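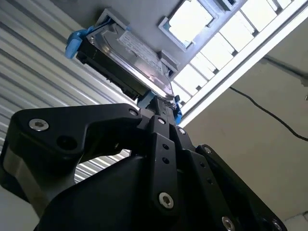
Hardware Sorting Assistant (part-time, fixed term)

Martinelli Reuse is looking for a sorting assistant to join the small team at our Wanitz workshop. The post starts in November and runs for 7 months, with a possible extension.

We take in office and server equipment that firms no longer need. Much of the work is hard disk drives, mostly 3.5-inch, and many arrive still fitted in their caddies.

What you will do

Take drives out of their caddies and put the screws in the right trays
Check each label and enter the serial number in our stock list
Keep caddies sorted by make and latch type, and set aside any with broken levers
Pack drives in antistatic bags for the wiping room
Sweep and clear your bench at the end of the shift

In a normal week the workshop handles over 200 drives. Accuracy matters more to us than speed, as a wrong serial number means the whole crate has to be checked again.

What we ask for

You should be comfortable with small screwdrivers and hex keys, and able to read small print for long periods, with glasses or a magnifier if you need one. Crates weigh up to 15 kg when full. No computing qualification is required and we will train you on the stock list.

Hours and place

Mornings, 8.30 to 12.30, four days a week. The workshop is on the ground floor of the Perkik building, with step-free access from the yard. Bicycles can be left inside the gate.

How to apply

Send a short letter and a CV to the Martinelli Reuse office in Wanitz, quoting reference 2692. Please say which mornings you could not work.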